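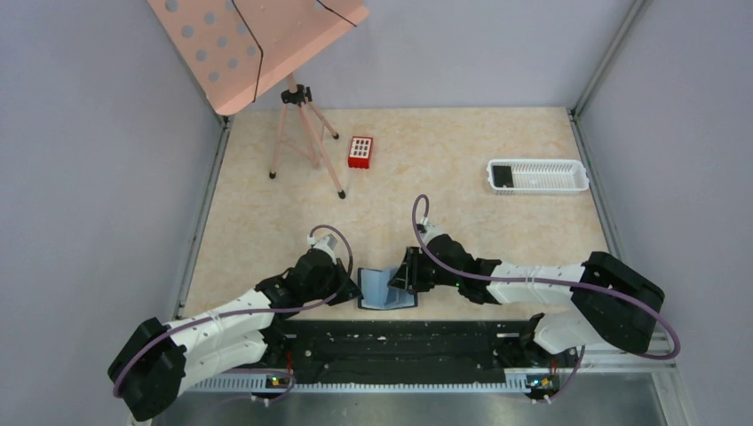 Skivow 2 is a motion planner for two-arm setups, sold by the seat, and I have now lived with it for long enough to have opinions about its icons. You give it a robot model, a list of things to avoid and a pair of goals, and it gives you back paths that keep the arms out of each other's business. The two-arm part is why anyone pays for it. Something like that light blue folded piece, standing in its shallow V with a gripper on either side, is a nasty little problem for a planner that thinks of one arm at a time, and the old Nukgate package we used before would plan the left, plan the right, and leave the meeting in the middle to fate.

Skivow plans both together. Across 117 requests on my bench list it came back with a usable pair of paths for all but 19, and most of the failures were goals I had put in places I wouldn't reach for myself. It is also quick once warmed up. The first plan after a restart takes long enough to make coffee, and the manual calls this "priming."

Now the cables. Ours are purple and they loop up over the wrists in a big cheerful arch, and Skivow's opinion is that cables do not exist. You can hang a padded capsule on any link to stand in for one, and I did, by hand, in a text file, with units that switch from millimeters to meters halfway down. The Cunha plugin claims to do this for you. It crashed twice and then drew a capsule the size of a canoe.

Perception hookup is fair. It takes a point cloud and builds obstacles out of it. A solid block comes through fine. A rack or tray with slots, or a panel full of holes, gets filled in as a slab, so don't plan on poking anything through. There is a setting called "porosity" that I have moved to both ends without seeing a difference.

The viewer is lovely. You can scrub a plan back and forth and watch the clearance number change, and I've lost whole afternoons to it. The log is less lovely. One failed grasp plan gave me 1035 lines, and the useful one was "goal state invalid."

Support is a forum run out of Forkevdale. My porosity question has been marked solved since March. It's 79 dollars a month per seat, and I renewed, grumbling. Four stars, one off for the canoe.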